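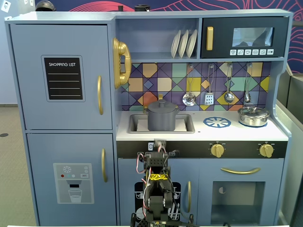 Mirent coats: secondhand coat and jacket listings, cleaned up

README, last touched 24th July

What you get

One CSV, 622 rows, one row per listing. Wool coats, raincoats, parkas, a few leather jackets. Text and numbers only. Listings were copied by hand from the Mirent resale board with the board's ok, then tidied with the scripts in /clean. Started in January, kept going longer than planned.

Files

coats.csv - the main one
coats_raw.csv - before cleaning, keep for checking
sizes.csv - lookup, label size to chest in inches
clean/ - scripts, run them in number order
notes.txt - odds and ends, not tidy

Columns

id - just a number, gaps are rows I dropped
title - as the seller wrote it, caps and all
brand - lower case, "unknown" if the seller didn't say
type - wool, rain, parka, leather, other
label_size - what the tag says
chest_in - pit to pit doubled, flat on a table. Blank if not given
length_in - back of collar to hem
condition - new, very good, good, worn
flaws - free text, seperate items with a semicolon
ask - asking price, US dollars, shipping not included
sold - yes, no, blank

Blank means blank. Don't read it as zero. Pandas will turn chest_in into floats, fine.
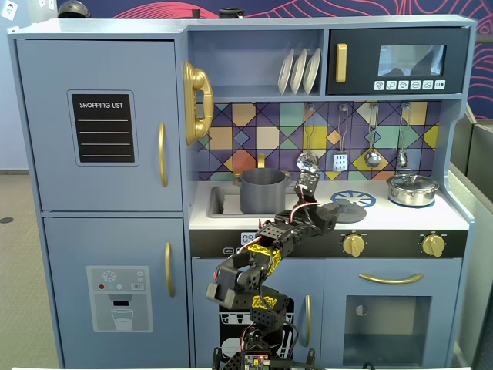

Light blue play kitchen, shopping list panel on the fridge door.

Cleaning

Dropped kids' sizes. Dropped anything listed as a lot of two or more coats, can't split the price. Merged obvious relists (same seller text, same measurements) and kept the last price. Seller names and towns stripped out of the titles and flaws. If you find one I missed open an issue and I'll pull it.

Brand spelling was the worst part. Brestel shows up as Brestell, Bristel and once as Brettle. All folded into brestel. Guillot is two labels really, the main line and the cheaper outlet line, and sellers mix them up all the time. I left both as guillot. If you care about that difference, the title sometimes says "outlet", go look there.

Known problems

101 rows have no chest measurement. Mostly parkas.

Condition is the seller's word. "Very good" with moth holes in the flaws column, that happens. Trust flaws over condition.

Label sizes are a mess, a Brestel 40 and a Guillot 40 are not the same coat. Use chest_in if it's there, sizes.csv if it isn't, and expect the lookup to be off on anything older. Vintage runs small, and sleeves are not measured at all.
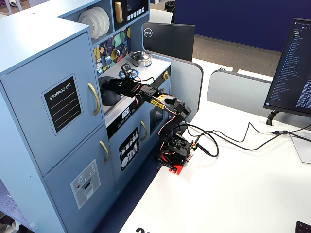

Same goes for length. Some sellers measured from the shoulder seam and said so, some did it and didn't say. I fixed 20 of them where the text made it clear. The rest are as they came.

Sold is only good up to the day the row was copied. A "no" might have sold the next morning.

Don't use it for

Valuing a coat for insurance. Guessing anything about the sellers. Current prices, they move with the weather.

Loading

Comma separated, UTF-8, quotes around all text. Excel will turn a few label sizes into dates, so import as text.

License

CC BY 4.0 for the table, MIT for scripts. Credit as "Mirent coats, Rakora". Brand names belong to thier owners.

Todo

sleeve length
split out linings, wool vs. not
better names for the scripts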